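Nesting and Sorting: How Bowls Save Space

A bowl is wide at the rim and narrower at the base. When bowls have the same shape, one can sit inside another. This is called nesting. Only the rims stay in view, so a nested stack takes up little more room than one bowl.

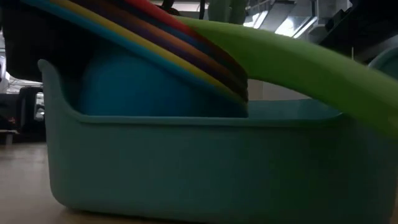 Six nested bowls in a teal basket. Each rim shows as a coloured band.

Some things do not nest. A plant pot with a plant in it is already full, and it must stay upright. It needs a space of its own, with walls taller than its base.

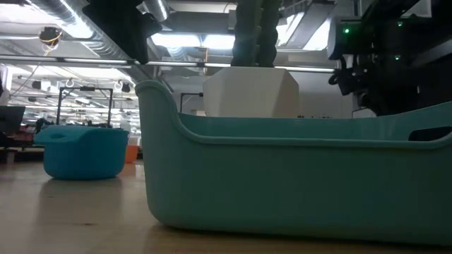
Nendbridge, May

Tall, stiff objects can stick up above the rim of a bin. Measure the height before you put a lid on. A bin 300 mm deep cannot be closed over a plant 500 mm tall.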